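Powder or liquid in hard water?

begona_e
Joined: July
We moved to Collado in the spring and the water leaves white crust on everything. Towels come out stiff. I've used liquid detergent for years and the store guy told me to switch to powder. Is he right?

c.nieto
Powder. Most powders have softener built in and liquids have less of it. Use the hard water dose printed on the box. People skip that line and then complain.

Abilio A
Disagree. I have the same water and powder left gray streaks on dark shirts every time. Went back to liquid and put half a cup of washing soda in with the towels. No streaks.

c.nieto
Streaks are from overloading or washing at cold. Try it at warm.

Abilio A
I did. 12 loads at warm, same streaks.

covallorente
You're both spending money on the wrong end. Stop using fabric softener on towels first. It coats them. Run them once with plain white vinegar in the softener slot and then decide about detergent.

c.nieto
Vinegar every week will go after the rubber seals. Once is fine.

begona_e
Thanks. I do use softener, so that goes first. Does anyone descale the machine too, or is that a waste?

covallorente
Twice a year with citric acid, empty drum, hottest cycle. Pull the detergent drawer and rinse it in the sink while you're at it.

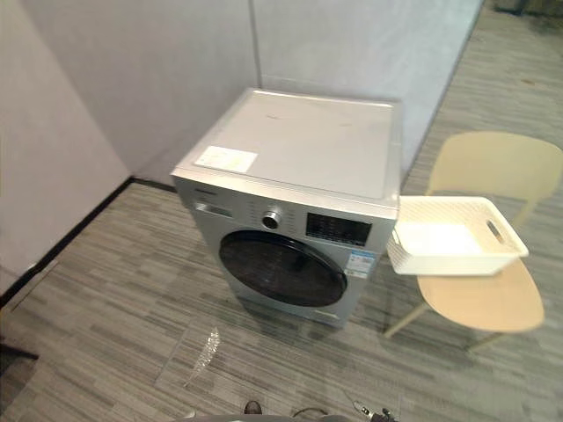
Then wipe the door gasket and leave the door open overnight. If the towels are still stiff after a month of that, get the water tested before you buy anything else.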